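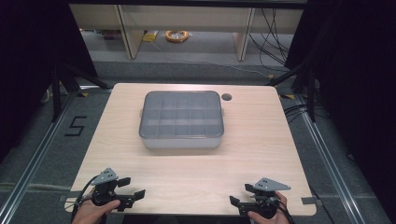
Fig. 1. Compartment box with internal dividers, five columns by three rows, lid closed.

Stores and Stock Control
Handout 4: Storing small parts
Kitinmont College, evening course
Tutor: Revathi Annamalai

Read this before the session. You will need it for the worksheet, and section 5 comes up again when we do stocktaking in March.

1. What counts as a small part

For this course a small part is any item that is held in quantity, costs little on its own and can be picked up between finger and thumb. Screws, washers, fuses, beads, buttons, crimps and seals are all small parts. A bearing may or may not be, depending on its size and price. If an item has its own serial number it is not a small part, whatever its size, and it is handled under Handout 6.

Small parts cause trouble out of proportion to their value. A missing washer worth a penny can hold up a job worth a great deal more. Most stores spend little time on them until this has happened more than once.

2. Fixed and random location

In a fixed location system each part has one home and stays there. If the home is empty, it is left empty until new stock arrives. In a random location system a part goes wherever there is room, and the record says where that is.

Fixed location is easy to learn and works without a computer. It wastes space. Random location uses space well but fails quickly if people do not update the record. For small parts nearly all stores use fixed location, at least on the picking side. Bulk stock of the same parts may be held at random on a back shelf.

A divided box is a fixed location system in miniature. Fifteen compartments give fifteen locations and no more. When a sixteenth part comes along, start a second box. Do not put two parts in one compartment, even if they look nothing like each other.

3. Location codes

A location code should be short, should read from large to small, and should never describe the contents. The usual order is:

Room or area
Rack
Shelf
Box
Compartment

Within a box, letter the columns from left to right and number the rows from back to front. In a box of five columns and three rows the back left compartment is A1 and the front right compartment is E3. A full code might read S-04-2-B7-C2.

Codes that describe the contents ("M4-WASH") seem helpful at first. They have to be changed every time the contents change, and then the old labels, the old paperwork and the old record all disagree. Keep the part number and the location code as two separate things.

Leave out the letters I and O. They are misread as one and nought.

4. Labels

Put the box code on the front face and again on the lid. A lid that comes off its hinge will otherwise find its way on to another box. Part numbers go on a card inside the lid or on a small label in each compartment. Compartment labels should lie flat on the base or on the rear wall, where they can be read without tipping anything out.

Handwritten labels are acceptable if they are in block capitals and permanent ink. Pencil is not.

5. Minimum, maximum and reorder level

Three figures are kept for each part.

Minimum: the quantity below which you do not want to fall. It covers late deliveries and sudden demand.

Reorder level: the quantity at which an order is placed. It is the minimum plus what you expect to use while waiting for delivery.

Maximum: the most you want to hold. For a divided box it is often set by how much the compartment will take with the lid shut.

Worked case. The Naidu workshop at Stistport uses 29 cable clips a day. Delivery takes five working days. The minimum has been set at 150.

Use during delivery: 29 x 5 = 145
Reorder level: 150 + 145 = 295

The supplier, Nevico, sells the clips in bags of 1,000. A compartment holds 200. You can see the difficulty: the reorder level is higher than the compartment will hold, so the box alone cannot tell you when to order. The workshop needs a back stock, and the count has to cover both places. We will work through how to record this in class.

6. The two-bin method

Two containers hold the same part. Stock is taken from the first until it is empty. The second is then brought forward and an order is placed. The quantity in the second container is the reorder level, so no counting is needed during the week.

The method suits parts that are used steadily. It does not suit parts that are used once a year in large numbers. It also depends on the second container being left alone until the first has run out. Kofi Asamoah, who taught this course before me, used to tape the second one shut, and I still recommend it.

For the clips in section 5, the second container would need to hold 295.

7. Issuing and returning

Issue from one compartment at a time and close the lid before moving the box. Write down the quantity when it is taken, not at the end of the shift. Returned parts go back only if they are unused and can be identified with certainty. Mixed or doubtful parts go in the scrap tin. Sorting them costs more than they are worth.

Worksheet for next session

a) Write out the location code for every compartment in a box of five columns and three rows, on shelf 3 of rack 11, area T.

b) Rework the clip case with a delivery time of eight working days.

c) Choose five small parts from your own workplace or home. Say which would suit the two-bin method and which would not, with one sentence on each.

Bring a calculator. Sheets without a name on will not be marked.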